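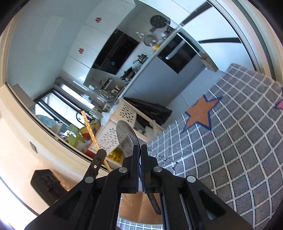

The white cupboards, the wall rail and the dish rack by the worktop.

Our October tidy-up came to Wai-kit Lai's kitchen this time, and what a cheerful room it is, with little red stickers on the cupboard doors! We began at 11 with a pot of tea (well, 2 pots) and a good long chat about drawers.
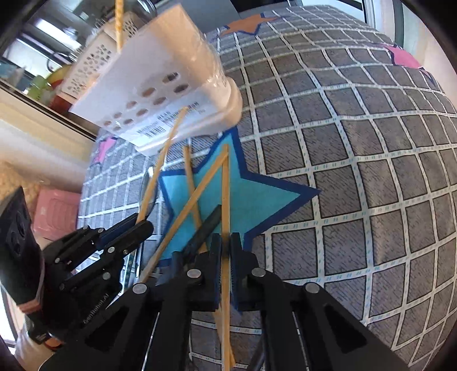
Wooden skewers on the rug, waiting to be sorted.

Bjarke Þórarinsdóttir swears by keeping skewers well away from chopsticks, and after years of muddling mine together I have come round to her view.

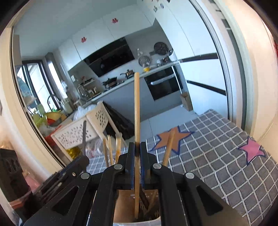

She stands her chopsticks upright in a holder on the table, so everyone can help themselves at supper. Do bring your own odds and ends next month.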